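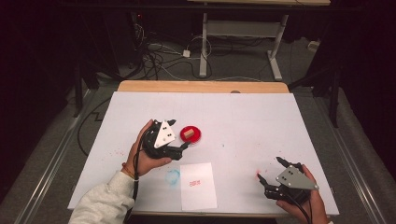

Attachment A. Stondel pair in use on the Fillcombe bench, cube on the red dish.

Ticket status: Open, waiting on customer
Opened: December 4, 2020
Product: Stondel hand-held gripper pair, evaluation kit
Software: Xenos recorder
Site: Fillcombe
Handled by: Floluvgate support desk

Summary

Jaw width on one gripper reads open when the fingers are closed on an object. The other gripper in the pair reads correctly. Customer is evaluating the kit for tabletop pick and place and needs a fix or a replacement part before the loan period ends.

Customer report

We are recording a simple task: pick the small wooden cube off the red dish, put it down on the board, go back to the start pose. Both grippers are tracked and both are cabled to the recording PC. Tracking is fine. The problem is the width channel on the right-hand unit.

At full open both units report 70 mm. Closed on nothing, the left unit goes to zero and the right one stops at 8 mm. The offset is not there at power-up. It shows up partway into a session and stays until the unit is unplugged. When it is present, Xenos never marks the grasp, so the episode is saved without a grasp event and our filter throws it out. We lost 9 episodes this way in one session before the operator noticed.

Longest affected log has 3,241 samples. The offset appears in a single step, with no ramp. Log is attached in the native format.

Already tried on our side:
Swapped the cables between the two units. Fault stayed with the right unit.
Swapped ports on the PC. No change.
Restarted Xenos without unplugging the gripper. Offset still there.
Unplugged and reconnected the gripper. Offset cleared, then came back later in the same session.

Support response

Thank you for the log. A step of this kind, with the cable ruled out, leaves two candidates: the zero reference is being rewritten during the session, or something is keeping the fingers from closing all the way. The width channel is measured at the drive end, so a mechanical stop at the pads will look the same in the log as a bad zero.

Please check whether auto-zero is turned on in the Xenos device panel. With auto-zero on, the recorder takes a new reference any time the fingers are held still for a few seconds. If the operator is resting with the fingers slightly apart, that position can be stored as the new reference. The evaluation kit ships with it off, but loading a saved profile can turn it on.

Please also send a close view of both finger pads with the jaw open.

Customer reply

Auto-zero was on. It came in with a profile we copied from another station. We have turned it off on both units and saved the profile under a new name. View of the pads attached. We have not cleaned them since the kit arrived, and the white board they work over has red marks on it as well.
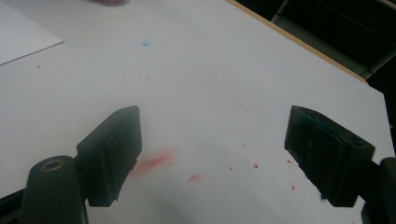
Pad inspection

Jaw is open with nothing between the fingers. The left pad shows no obvious deposit in this view. The right pad has a faint bluish-teal residue on the upper part of the face and along the top rim, with a small smudge near the lower tip. The face is slightly scuffed. No tear or missing material can be seen on either pad from this angle.

A film like this is too thin to hold the jaw open by 8 mm. It can reduce grip on a small cube, so it should come off before the next session. Wipe both pads with a lint-free cloth and a little isopropyl alcohol. Do not use acetone, and keep liquid away from the holes in the finger mounts. Scuffing at this level is normal wear and is not a reason to replace the pad.

Next steps for customer

With auto-zero off, close the jaw fully and run Set Zero from the device panel, one gripper at a time.
Open and close each unit by hand several times and confirm that the reading returns to zero.
Record a full session with the same cube task and keep the operator's rest position unchanged.
Upload the new log to this ticket, including any episodes the filter rejects.

If the step comes back with auto-zero off, Floluvgate will ship a replacement right unit under the evaluation terms. The matching left unit can stay at Fillcombe. A new pairing file for Xenos will be included with the shipment.

Internal note

Likely profile issue. Ask the software group whether Xenos can show a warning when a loaded profile changes the auto-zero setting. Hold the ticket open until the new log is in.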